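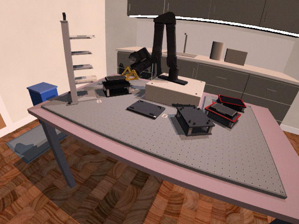 I will die on this hill: recipes should tell you how long the onions take, and they should stop lying about it. Four minutes? My onions have never gone golden in four minutes in their lives. I stood over a pan in August, sweating harder than they were, and they were still basically raw!

My friend Aileen Fajardo says I'm being dramatic (she's right, but that's a separate essay). Her theory is that recipe writers know we'd scroll right past anything that says forty minutes, so they fudge it and let us find out with the rice already done and everybody hungry. I think that's rude. I'd plan around forty minutes. I'd put on a podcast, pour something, call my sister.

My old Perkdale community cookbook, all 279 pages of it, does this so much better. "Onions, low, until you're sick of them," one lady wrote, and I've trusted her for nine years. She never once made me late for dinner.

So please, food people, just give us the real number. We can take it. And if you could also quit calling it a one-pot meal when there's a colander involved, I'd be thrilled.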